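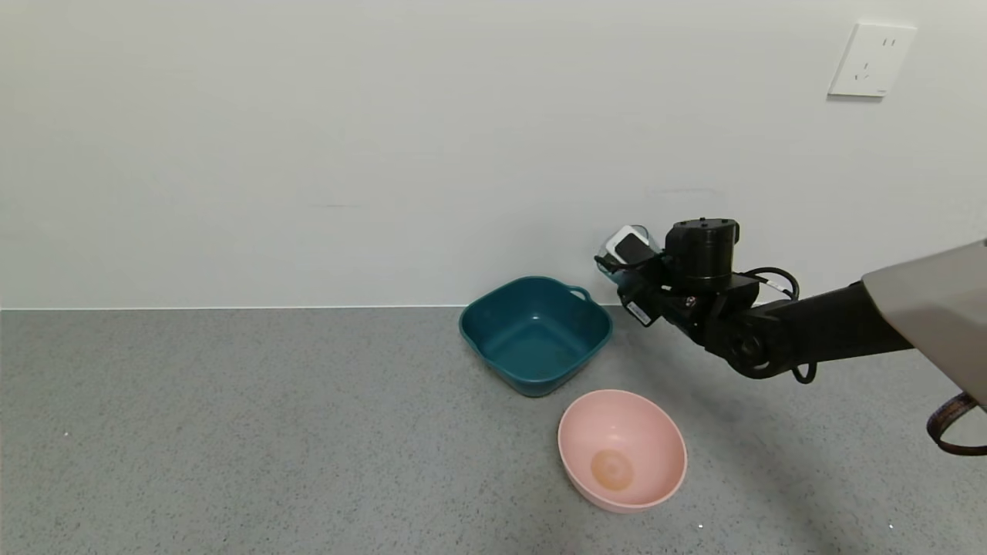
Rajeshwari Murthy had been dead for two days before anyone in the family mentioned the house, and by the standards of the Murthys this was considered tact. Her nephew Acharya brought it up over the rice. He didn't want the house, he said, he only worried about it, all alone up there in Heria with its roof. His sister worried about it too. She worried about the square teal basin and the round pink bowl on the speckled floor, in which their aunt had soaked lentils and feet, and she hoped very much that she had kept track of which was which.

The will was read on Sunday by a lawyer from Rividon who charged by the page and had left generous margins. There were 19 pages. Four of them concerned the neighbor's goat.

"She leaves you the wall," he told Acharya.

"Which wall?"

"The plain one. Your sister gets the floor in front of it." 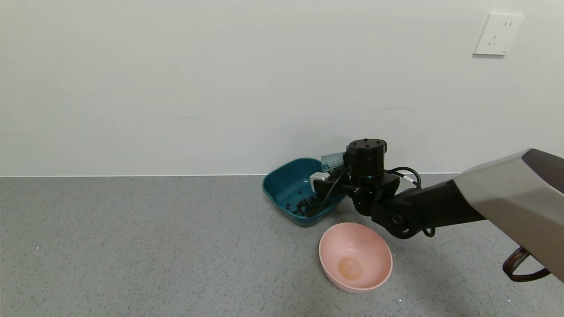
Page 2

They drove up in August to inspect their inheritance. Acharya stood before his wall and tried to feel like a man of property. It was off-white and had an outlet in it, set a little crooked.

"The outlet's mine," he said.

"You'd have to stand on my floor to use it," said his sister.

He saw then what the old woman had done, and that she had probably laughed out loud doing it. For eleven years they had not spoken except at funerals. Now he couldn't charge his phone without asking her nicely.

"What do you want for the floor?" he said.

"Two hundred."

"For a floor?"

"For an afternoon. The floor isn't for sale."

He counted out the notes. She put them in her purse, sat down with her back against his wall, and waited to see whether he would dare to charge her for it. Outside, the goat had begun to eat the gate.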